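Notebook, Jirholm play library, May

Lending shelf recount after the Grorport delivery. 200 items on the list, 47 out on loan, 2 withdrawn (cracked casing on the shape sorter, missing lid on the lotto set). Tags redone in both languages. Tiina has the old tags if anyone needs the numbering.

Parent session moved to 10:30 so the Vurnport families can make the bus. Hertta to reprint the sheet.

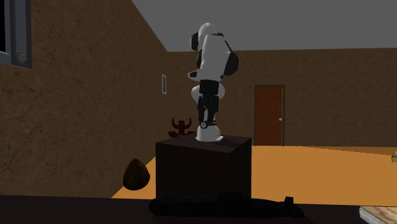
Floor mats: order the thicker type again, same supplier. Ask Seija about the storage key.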